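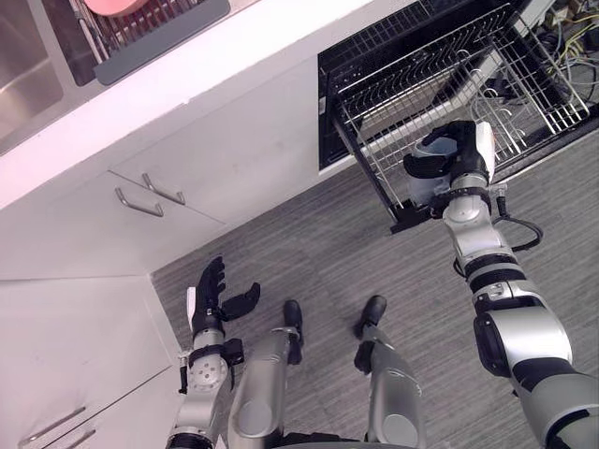
**Household Robotics Team, Skumness**

Before the new budget year opens in May, I asked Tassanee Ruangrit what she plans to buy. "First the hands," she said. "We have one humanoid and we want spare fingers for it, up to 9 sets. Siregar delivers in seven weeks, Wukby in two, but Wukby asks for more money."

She had compared both offers line by line. The dishwasher task takes the biggest part of the plan, with cups and plates to be handled every working day. "People budget for the arm and forget the cables, the racks, the crockery. I made this mistake at Jivside."
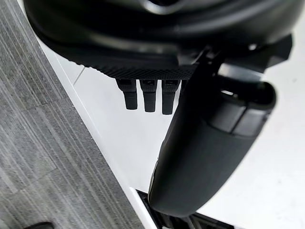
A second camera for the wrist is also on her list, but lower. Trinh Lã, who keeps the accounts, would prefer to rent it. "Renting is fine for a test," Tassanee said - "for a full year I would buy." They have not agreed yet. The line for small parts stands at 512 euros, and she wants it kept separate from repairs.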